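Loan Đàm has rented out kitchen space at Gototo since February of last year. The main room is 808 square feet, and most of the people who cook there bring their own food and nothing else. Everything they use has to be put away by the next person's start time.

"I spent the first months looking for things," she said. "Peelers, lids, the good scissors. People are tidy, but they're tidy in their own way."

Her answer was to give up on drawers for the tools used most. Knives and spoons now go in tall containers, and each container is one color. She spent 88 dollars on the lot and threw out two drawer organizers.

Lorna Quiambao, who bakes there twice a week, did not like the idea at first. "I was raised with a knife block," she said. "I still have one at home. But I can find the bread knife here, and at home I can't always."

They disagree on which way up a knife should be stored. Đàm puts the handle at the top. Quiambao says she has seen it done both ways and doesn't much care, as long as the knife is clean.

The red container is the one for knives.
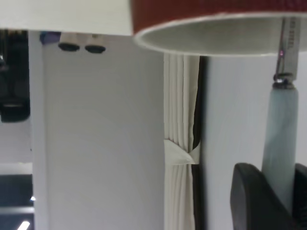 Spoons have their own, and so do the whisks. Đàm washes the containers on Mondays – crumbs collect at the bottom, and she said people forget that part.

The curtains were Quiambao's suggestion. Đàm had wanted blinds, but the quote came to 800 dollars and she let it go.

"Next is the pantry shelf," Đàm said. "I keep saying that. There are three open bags of rice on it right now and I think one of them is mine."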